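Woven basket for kitchen tools, how to stop small things from poking out and how to clean it?
Posted in Kitchen and Storage

Damir Đorđević
Member, 41 posts

Hello to all. I have a problem which is maybe too small for this site, but my wife says I should ask somebody other than her.

We moved in October to a smaller apartment and the new kitchen has only two drawers. One is for forks and knives, the other one is full with the things of the landlord. So I decided to keep the hand tools (peeler, whisk, can opener, the small grater) in a basket on the table. I have a dark brown wicker one, long and rectangular, with a braided rim. It is nice to look at and it fits well along the wall.
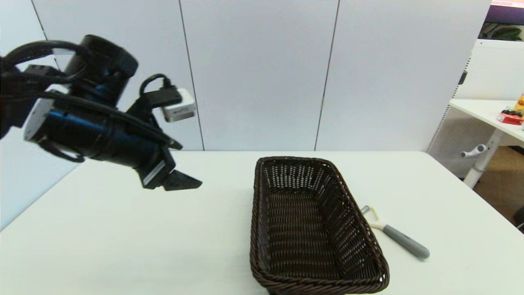
The basket and the peeler, before filling.

My trouble is with the weave. It is open on the sides and also on the bottom, you can see the white of the table through it. Thin handles go into the holes and get stuck, and when I pull one tool out, the whole basket comes with it. Also crumbs and small pieces of dried carrot skin fall through, and I find them on the table when I move the basket.

The peeler is the worst one. It is the Y kind with the gray rubber handle. If I put it with the blade down, it catches on the weave. If I put it with the blade up, I am afraid for my fingers, and my daughter also takes things from this basket.

So I want to know three things. What do I put inside so that it doesn't look ugly? How do I wash wicker? And where do you keep your peeler, if you also have no drawer?

I already tried paper towel on the bottom. It moved to one corner after one day.

Vesna Milošević
Member, 2,000 posts

Hello Damir, it is not too small. Half of my posts here are about baskets.

First the lining. Paper towel will always walk away, you need something with a bit of weight. I use a piece of thin cork, the kind that is sold in a roll for shelves. You turn the basket over, draw around the bottom on newspaper, and then cut the cork a little smaller than the drawing. Remember that a basket like this has sloping sides, so measure the inside of the bottom and not the rim. I made that mistake and my first piece stood up in the middle like a bridge.

If you don't like cork, a folded dish towel also works. Fold it so that it comes up the sides by the width of two fingers. This catches the crumbs, and you can shake it over the sink and put it in the washing machine with the others. Dark blue or brown looks good with a dark basket. White will be gray very soon.

Before you put in any lining, take everything out and leave the basket on a plain table in good light. It is easier to find the broken ends of the weave this way. Run an old nylon stocking slowly over the inside and
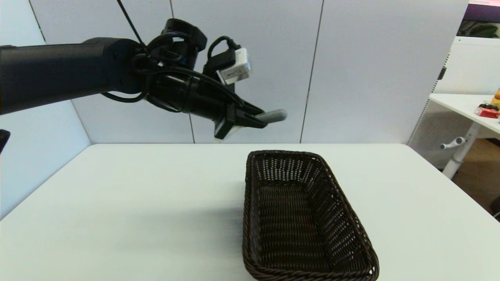
wherever it catches, there is a sharp end. Cut this end with small nail scissors, close to the weave but not so close that it slips out of its place. On an old basket I also put a drop of wood glue on the cut, and let it dry overnight.

For washing: do not leave it in water. I did this one time with a bread basket from my mother and the bottom was never flat again. Use the vacuum cleaner with the soft brush first, inside and outside. Then take a cloth, put it in warm water with a small amount of dish soap, squeeze it very well, and wipe along the direction of the weave. For the corners an old toothbrush is best. After this, wipe one more time with clean water and dry it upside down, with air going under it. Not on the radiator, it becomes brittle and begins to crack at the rim.

About the peeler I can't help so much, mine lives on a hook.

Ilir Hoxha
Member, 200 posts

Just buy a jar. Everything standing up, no holes, goes in the dishwasher. I had a basket also and gave it away.

Damir Đorđević
Member, 41 posts

Thank you Vesna, I will try the cork this weekend. The advice with the stocking is very good, I asked my wife for one and she wants to know why.

Ilir, I have a jar, but the whisk makes it fall over.

Yasuo Sakai
Member, 1,000 posts

I agree with Vesna about the washing. I would like to add something for the peeler, because there is also a child in the house.

A Y peeler should not lie loose among other tools. The blade gets dull when it knocks against metal, and a hand that looks for the can opener can find it first. I see two easy ways.

One way is a cover. Take a wine cork, cut a slot along its length with a sharp knife, and press it over the blade. It must sit firmly, so make the slot narrow in the beginning and cut more only if you need. If the cork is too short for your blade, a piece of clean garden hose, cut open on one side, does the same work.

The other way is to divide the basket. Yours is long, so there is room for a small box at one end. I use the bottom part of a tea box. The peeler stands in it with the head down and only the handle comes up, and everybody takes it by the handle. Tie the box to the weave with a short piece of string, through two of the holes. Here the open weave is a help to you.

Please dry the peeler fully before it goes in. Wicker doesn't like wet things, and after some weeks you can get a dark mark under them — also a smell.

For the handles that get stuck in the side: put the thin ones in the middle and the thick ones next to the wall of the basket.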